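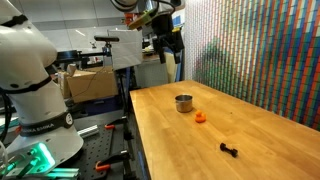 Attachment 1: bench 4, both arms, test items on the wood table

Ticket: Arms stopping mid-shift, bench 4
Opened by: Virgilio Cabanatuan, returns and repack
Status: Closed, with one follow-up
Logged: June 2025

First entry

Hi all, me again! Bench 4 keeps pausing on us. I start a run, walk off to do my labels, and by the time I look up both arms are just holding still and the Clirka screen says "waiting for operator." I'm the operator. I'm standing right there! I press resume, it goes again for a bit, and then it does the same thing.

It happened 9 times before lunch and I didn't write down the ones after. No alarm, no error code, nothing in the message box except the waiting line. The test items are the usual cup, duck and little black dumbbell, and it doesn't seem to care which one it's on.

I should say why this is bugging me so much. Before the arms came in April I packed returns all day with two other people and we just worked. Now I run bench 4 and do labels at the same time, and the whole plan only holds together if I can leave the bench alone for a few minutes. If I have to stand next to it pressing resume then I'm slower than I was with my own two hands, and my wrists were the only part of me that wanted the change in the first place (they are much better, by the way, thank you for asking, Wisel people).

Reply from Wisel support

They wanted to know the software version and whether anybody had changed the pause timer. Version is on the sticker, I sent it over. I haven't touched the timer, I didn't know there was one.

Second entry

OK, so there's a timer. Under Settings, then Shift, then Presence. It's set to 4 minutes. If the screen doesn't get a tap from a logged-in person in that time, the bench decides it's alone and holds. That matches what I'm seeing pretty well - I timed it with my phone on three runs and it stopped right on the dot each time.

What I can't work out is who set it. Evangelista on nights says hers never pauses, same bench, same arms. She also says she taps the screen all the time out of habit, so that may not tell us much.

Things I tried:
Restarted the Clirka screen. No change.
Logged out and in again with my badge. No change.
Swapped to Evangelista's login with her standing there. Still paused.
Moved my label printer closer so I could reach over and tap. Works, but come on.

Reply from Wisel support

They say 4 is the factory setting and it came back with the last update. Ours had been set to 19 by the installer. They can put it back remotely but the site has to agree on a number first, in writing, from whoever signs for the floor.

Third entry

Talked it over with the floor lead and the three of us who share the bench. I wanted 19 again. Evangelista wanted shorter, and her reason was a good one: at night there are fewer people around, and she'd like the bench to notice if she's not answering it. I hadn't thought of that at all. On days there's always somebody walking past me.

We settled on 10 for both shifts. Form signed and sent.

Fourth entry

Setting went through this morning. I got all the labels for the Geltutitz order done in one go and had no pauses until my break, when it held like it's supposed to. Badge in, resume, off it went.

Closing this one. Please open a follow-up for the message text, though. "Waiting for operator" had me thinking something was broken for most of a day. If it could say "no screen tap, press resume" I'd have found the timer myself, and so would the next new person you put on the bench.

Thanks for the quick answers!
Virgilio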